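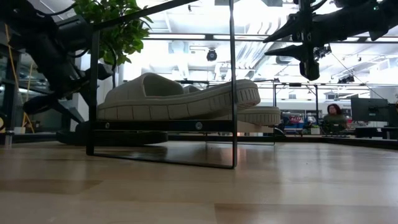 ## 4. Mise en place des chaussures (étagère Drikley, métal noir)

Étagère montée, vis serrées. Sinon retour section 3.

1. Poser l'étagère à plat, sur table ou sol dur. Pas sur tapis.
2. Appuyer sur la traverse avant. Ça bouge ? Resserrer les deux vis argentées, un quart de tour, pas plus.
3. Claquettes et sandales à semelle épaisse : en haut, de profil, l'une derrière l'autre. Bride d'un côté, talon de l'autre.
4. Talon qui dépasse du montant : toléré, 3 cm maxi. Au delà, reculer la paire.
5. Chaussures plates : à ranger en dernier, niveau bas. En attendant, les laisser à côté sur la table, semelle dessous.
6. Vérifier que rien n'appuie sur les montants.

**Note :** semelles rainurées = nid à gravier. Brosser avant de poser, surtout les stries du talon. Brosse sèche, pas d'eau sur les vis.

**Attention :** ne pas déplacer l'étagère chargée. Vider d'abord, porter par les deux montants, jamais par la barre du haut.

**Attention :** bottes et chaussures de chantier interdites sur le niveau supérieur. Prendre le modèle Vitorau (réf. 847), prévu pour.

Vis manquante : demander le sachet 18 chez Clerville, joindre le bon de livraison. Délais variable.

Suite section 5, fixation murale.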